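Folding and putting away kitchen cloths, the fast way. Writing this between loads so excuse the mess.

## What you need

- a clear stretch of counter next to the sink, dry
- your thin cloths (napkins, cheesecloth, tea towels, whatever you've got)
- one drawer. ONE. Not three
- a spray bottle if things are really wrinkled

Wipe the counter first and let it dry. Crumbs get folded in otherwise and you find them at dinner.

## Sort

Thick ones in one pile, thin ones in another. Thick towels any idiot can fold, me included. It's the thin ones that fight back. Anything with a hole goes to the rag bag, no debate. I keep 8 thin ones in the drawer and that's plenty for us. The Kulinov set my aunt gave me is still going, edges a bit wavy from the dryer.

Don't dry thin cloth on high. Take it out a touch damp. Learned that on the Jankauskaitė linens, RIP.

## Fold, thin square cloth

1. Lay it out flat, any way up. It'll land crooked. Fine.
2. Pin one corner with a finger and pull the opposite corner away from you untill the long creases go.
3. Still pinning, sweep your other palm across. Out toward the edges, not in circles.
4. Corner to corner. You've got a triangle. If the points miss by a bit, leave it.
5. Bring the two far points in to the middle.
6. Roll from the wide side to the tip. Tuck the tip under.

Nine seconds each once you get going. First few will be slow.

No patience for triangles? Fold in half, half again, roll. Takes up more drawer but who's looking.

## Really flimsy stuff

Cheesecloth and that see-through kind won't stay flat. Don't try to smooth it. Pinch it in the middle, lift it straight up, let the ends hang, give it 2 shakes. Then fold it over your hand and drop it in. Looser is better, it packs down by itself.

Pinch near the middle, not a corner. From the corner it just twists into a rope.

## Drawer

Stand the rolls on end, thin ones at the front, thick behind. Top drawer if you can spare it, nearest the sink. Ours is the second one down and I bump my hip on the handle every time. Shallow box inside stops them falling over, I cut down a Zurotik shoe box.

Whole job, 60 cloths from the church supper, took me one evening with the radio on. Normal week it's done before the kettle boils.

Tan cloth by the sink first, then the thin white stuff:
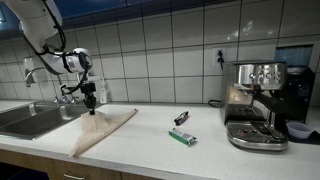
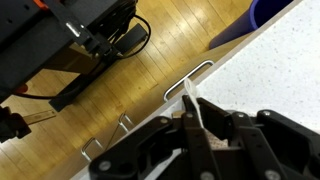

Octavio Quintero: Tried the triangle roll on my napkins and they keep springing open in the drawer. Ended up putting the tucked side against the wall of the box, tight, and that fixed most of them. Do you iron the linen ones before rolling or just go straight from the dryer? Mine come out with a hard line down the middle either way.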